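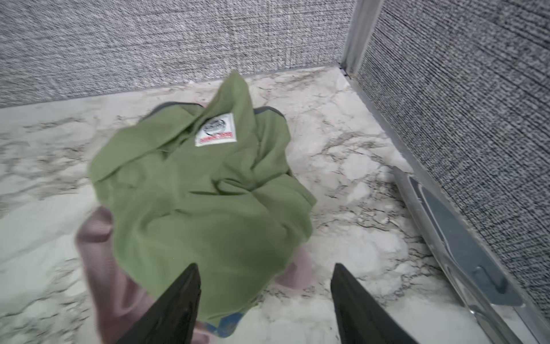

Monday, June. Workshop notebook, sorting and mending, Disgate end. Started the soft pile after lunch and it took the whole afternoon, which I should have seen coming because the soft pile always does (it looks like nothing, it squashes down to nothing, and then you start shaking it out and it's everywhere). I'm trying out the new way of sorting we talked about for the Samness lot: colour first, then cloth, then whatever the label has to say for itself. Colour first is quick and rather pleasant. The olive-green one lying in a heap on top of the pink is a good case for it, a soft sagey green that you'd never mix up with anything else in the pile, and that grey-blue trim showing along the back edge made me stop and think before I put it anywhere. Is it a green thing or a two-colour thing? I've written it down as green, query trim, and moved on.

The query trim business needs a proper rule, though. If the main cloth is one colour and the collar or lining is another, we've been putting it with the main colour and hoping. Mostly that's fine. It's not fine when the trim is the darker of the two, and dark trim is just the sort that runs. I don't want a repeat of the cream cardigan with the navy piping. That went in with the creams and came out with a sort of bruise all round the neck, and no amount of colour remover has shifted it. It's still on the hook by the door if anybody wants to feel sad.

So, proposed rule: dark trim on lighter cloth goes in its own bag until somebody's done the damp hanky test. White hanky, wet it, press it on the trim under the warm iron, count to 9, look at the hanky. If there's colour on the hanky the garment gets washed by itself, cold, and we stop arguing about it. I did the test on odd bits from the scrap box to see if it's worth the bother:

Black ribbing off a tracksuit: nothing at all, clean hanky.
Dark red bias binding, cotton: loads. Pink hanky, and it was a good hanky.
Navy lining, slippery, probably polyester: nothing.
Navy lining, matt, feels like cotton: faint blue, worse on the second press than the first, no idea why.
Bottle green cord: faint, mostly fluff.

I'd say worth it. It takes a minute or two once the iron's hot. Slower than guessing, obviously.

LABELS

I have feelings about labels today. The sewn-on ones that sit on the outside of the garment are there for show, a badge really, and they tell you nothing about washing. The green one has that sort, a little white oblong with a round black and white emblem and a line of red under it. Lovely, very smart, no help with the temperature. For that you need the care label in the side seam, if there is one, if it hasn't been snipped out because it itched, and if the printing hasn't washed off. I reckon the printed satin ones are the worst. They go completely blank. The woven ones last for ever but they're also the scratchy ones, so they get cut out. You can't win.

What I would like us to watch out for is red thread or red print on white labels. I've had one bleed before, just a pinprick of pink on the cloth behind, and you only notice after it's been ironed in. So I've added a column to the sheet, "label on outside, y/n", with space for the colour. Please fill it in even if it seems daft. It would also help with the pressing, as some of those outside badges have a backing that goes tacky if you put a hot iron straight on it. Press from the back or use a cloth. I use the old pillowcase, which is folded on the end of the board, and PLEASE can it live there, I found it in with the dusters again.

Size labels: ignoring them. I measured a few tops across the chest against what they said on the label and I'm not going to write the results down here, I'd only get cross.

PINKS

Dusty pinks and mauves are harder than I thought they'd be! Under the strip light by the sink everything goes towards brown, and over by the window the same cloth looks nearly lilac. I went back and forth with one pillowcase for far too long. In the end I've put all the rose, mauve, dusty pink and faded plum together in one crate and called it "old pinks", and the bright ones in another. Anything that's salmon or coral goes with the oranges. If you disagree, do it your way on your own afternoon but change the crate label to match, and tell me.

The old pinks are nearly all cotton or a cotton mix and they're mostly in good nick. I wonder whether they were bright pinks to begin with and have just been washed a lot. It would make a nice little patchwork if the Samness people don't want them all. There's enough there for cushions, easily, and I've already got my eye on a bit for pockets.

Blue patterned pieces: I haven't got a crate for patterns yet. Checks, speckles and small florals are all in one bag under the table for now. My first thought was to sort patterns by background colour, but with a small speckly check you can't really say which colour is the background, can you? Going to sort them by scale instead. Small, medium, and curtains.

FOLDING VERSUS HEAPING

Did a small comparison because I was curious and had the kettle on. Same sort of tops each time. One lot folded as I sorted, the other lot just dropped on the pile by colour and folded at the end. Dropping is miles quicker for the sorting, you get a rhythm going, and it's quite satisfying to be honest. But then there's a mountain to fold and by that time I'd got bored and my folding got worse. The ones folded as I went were neater and I noticed more about them as well. I found a split underarm, a missing cuff button and a small scorch mark that way, and with the dropped lot I found only one hole in the whole lot and that was when I put my thumb through it.

I'm not sure that's a fair test. I'd like somebody else to try it, preferably someone who likes folding.

One thing I did like: if you pick a heaped top up by the shoulder seams, both at once, and give it one good snap, most of the creases drop out. Picking it up from the middle, by whatever bit's sticking up, gives you a sort of tent with the sleeves wound round inside, and you have to put it down and find the seams anyway. I know this. I do it every single time.

Thicker ones, jackets and overshirts and so on, don't snap, they just flap at you. Lay those flat, do up the top button and one lower down, sleeves across the back, bottom third up, then over. Do up the button even if you're in a hurry. An undone front slides about in the crate and you get that slanting crease across the chest, which takes steam to get out.

WASHING

Rang Begum about the big machine. They can take us on the early slot if everything's bagged by colour beforehand, and they spin at 1,000 unless you ask for slower. I've asked for slower on the knits. They would also like the bags not to be overfilled this time (fair). We should allow 4 bags for this run: greens and blues, old pinks, lights, and the query trims if they pass the hanky test. Everything else can wait.

Lights bag is a bit thin so I might bulk it up with the tea towels, which need doing anyway.

Cost is the same as last time. I've put the slip in the tin.

MENDING, STILL TO DO

Split underarm, brown jersey top. Needs stretch stitch, the domestic machine will do it if the walking foot's taken off. I couldn't find the ordinary foot. It's small and silver, it'll be in the drawer with the bobbins or it'll be lost.

Cuff button, stripy shirt. Looked through the button jar and there isn't a match, so I'm going to take the spare from the side seam if there is one, and otherwise move the collar button down and put an odd one under the collar, where it won't show with a tie.

Thumb hole. Mine. Will darn it.

Scorch mark on the blue: tried lemon juice, no. Tried a bit of peroxide on the seam allowance first, to see what it would do to the dye, and it took the colour straight out, so no to that as well. A patch, I think. There's some of the speckly blue that might look deliberate.

Hem on the long grey thing. It's 13 inches of hem down, I'd say caught on a heel. Blind stitch by hand, there's grey thread on the windowsill, it's slightly too light but it's the best we've got till the next trip to Clarville.

OTHER BITS

Thread order, if someone's going to Clarville before I am: mid grey, a sagey green, a dusty rose, black (always black) and a packet of size 9 needles. The shop by the bus station had the good ones last time. Their sage is called something silly, take a scrap with you to match it and look at it by the door, away from the lamps.

The big shears have gone blunt on the last bit of the blade, so they cut beautifully and then chew. I've tied a bit of red wool on the handle. Somebody has been at paper with them, I'm saying nothing.

Tape measure from the green tin has stretched! I laid it beside the metal rule and it's out by a good thumb's width at the far end. I've cut it up so it can't get back into use. All chest measurements on the first page of the sheet were done with it and want doing again, sorry. The ones on the second page are fine, I used the metal rule for those.

Left off with the greens done, old pinks done, lights mostly done, patterns in the bag under the table. Greys and blacks not touched. Iron's off, board's still up as it was too warm to fold away, crates are along the wall with the lids underneath. If you're in before me, start on the blacks while the morning light's on that side, it's hopeless telling navy from black there after lunch.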